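How do you shop for a robot? (It's not like buying shoes!)

Hi again! Last time I told you how robot arms bend and grab. Lots of you wrote in with the same question: how much does one cost, and can I get one for my birthday? Well, let's talk about money.

When I started helping at Zurnateo, I thought planning for a robot meant picking the arm, paying for it and going home happy. Then Aarti Shukla, our planner, handed me a pencil and told me to write down everything else we'd need. I filled the front of the page and had to flip it over!

An arm needs a table to work at. It needs electricity, so you need sockets, and cables long enough to reach them. It needs something to grab with. And it needs plenty of things to practise on, in different shapes and colours, because picking up a cube is a very different job from picking up a little tube.

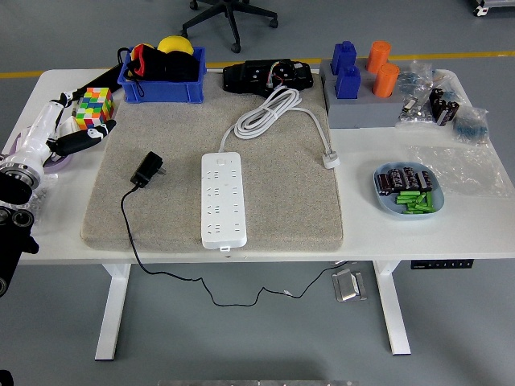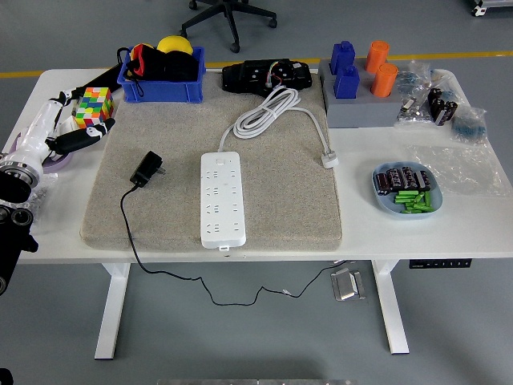 Both pictures: the arm at its table, with the puzzle cube, the power strip and plenty of small parts.

See how much of that isn't robot? Every bit of it has to go on somebody's list, even the bowls and the plastic bags.

So how do we make the list? We use three piles. The first pile is "can't start without it". The second is "need it soon". The third is "would be really nice", and that's where all my ideas end up (I'm still waiting for a robot that hands out biscuits).

Then we put a price beside each thing. Our budget for the extras this time was $685. A budget is just the amount you're allowed to spend, like your pocket money, only with more people asking you about it! We kept $200 of it aside and didn't touch it. That's for the stuff that breaks, gets lost or was the wrong size all along. I once ordered six cables with the wrong plug on the end, so I'm very fond of that $200.

You have to plan for time, too. Valentin Lecomte orders our parts, and he says to ask "when will it get here?" before you ask "what colour does it come in?" One order we made in February took so long that I'd forgotten what was in the box.

Want to try it yourself? Pretend you're getting a robot that sorts your building blocks. Grab some paper and make your three piles. Where will it stand? Where does it plug in? What will the blocks go into once they're sorted? Ask a grown-up to help you look up some prices, then add them all up and see if you gasp like I did.

Next time: who teaches the robot what to do?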